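Search this site Search Go

Gallery: Care of the Two-Arm Sorting Cell

The Tarnema laboratory operates a two-arm robot for the handling and sorting of small consumer goods. The notes on this page accompany the maintenance schedule adopted in July and are intended for staff who have completed the introductory course. Questions should be directed to Bradley Parsons, who supervises the cell.

Inspection is carried out every 3,000 grasp cycles. Both arms are moved to the service position, the drive power is switched off, and the key is removed before anyone reaches across the table. The wrist housings are wiped with a dry cloth. Cables are followed by hand from the wrist back along the arm, and any that have stiffened or show a worn jacket are entered in the log and replaced before the next shift.

The grippers receive the closest attention. Each finger is held by 4 screws, which are tightened in a cross pattern and marked with paint. Fingers are changed as a pair, and the opening is then set again from the service menu.

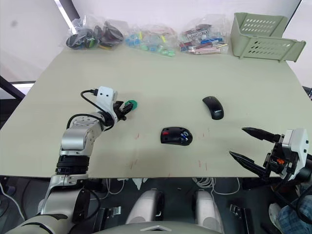

After a finger change, the operator runs 18 trial grasps with each hand, using goods of different size and weight. Small parts are kept in clear bags toward the back of the table. Computer mice are useful test objects, as their curved shells show quickly whether the two fingers close evenly. A hand that drops more than one object is returned to the bench and aligned again.

Replacement fingers are ordered through Zawadzka. Delivery normally takes 8 working days.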